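Odds and Ends: what I learned from clearing one table
Speaker notes, Sunday afternoon slot
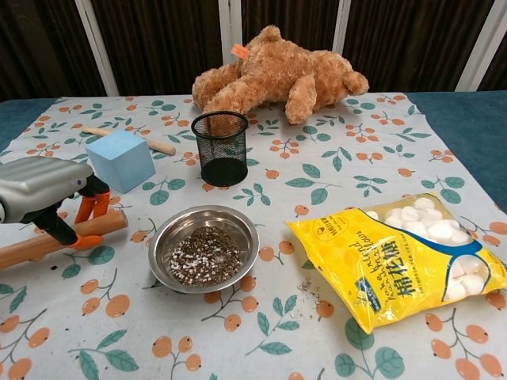

Slide 1. The table, with bear, marshmallows and the rest.

Leave this one up while people find seats. Say hello, thank Darcy Zacharias for the tea, check they can hear me at the back.

So, this talk is about the stuff that has no home. I don't mean the loft or the garage, I mean the table. Everybody has one. Ask for hands up — who ate their breakfast next to something that shouldn't have been there?

Start with the bear because everyone will be looking at him anyway. He's big, he's fluffy, he's lying on his side and he takes up the whole back of the table. My rule for big soft things is that they go first. Move the bear and you feel like you've done an hour's work (you haven't, but enjoy it).

Then the sticks. Two lengths of dowel, one near the front and one by the blue foam cube. I kept dowels for years in case I needed a dowel. Tell the Kirimar shelf story here, but keep it short! Last time it ran to nearly 8 minutes and Emilian Sima was tapping his watch.

Pen cup. Black mesh, you've all got one. I do love a pen cup, but give it a place and leave it there. Mine lives by the phone now. Stand the dowels in a tall jar, same idea.

Food next, and I get a bit stern. The steel bowl has a seedy sort of mix in it, dark with white flakes, and there are crumbs on the cloth beside it. Open food goes before anything else small gets touched, or you'll be chasing bits across the cloth all afternoon. Lid on, or into a jar. Marshmallows in the yellow bag can wait, they're easy — straight in the cupboard. Pause for the person who always asks if they can have one.

Foam cube: ask the room. Keep or go? Let them argue for a couple of minutes. At Weken it got properly heated.

Next slide is the four baskets. If the clicker sticks, press it twice.

Remember to mention the sign-up sheet by the door.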